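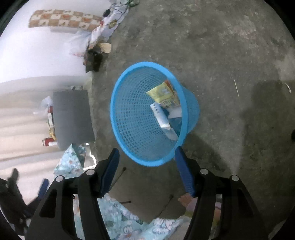 A tipped wastebasket between the blue finger pads of a gripper, in work on household pickup tasks.

Pustier has halted floor-level pickup with its Hulla gripper after a fault in the grip-force reading. The fault showed up in September, when a finger pad kept closing after rim contact and cracked a plastic basket. No one was hurt.

Logs from 2,000 grasps show the force signal freezing for up to 2 seconds – long enough for the fingers to reach full closure. Kälin, which supplies the sensor board, traced the freeze to a connector that loosens under vibration. Units with fewer than 200 grasps were not affected.

A locking connector is being fitted. Tremetti will run 1,000 test grasps on the reworked units before pickup resumes. Tabletop work continues at reduced closing speed.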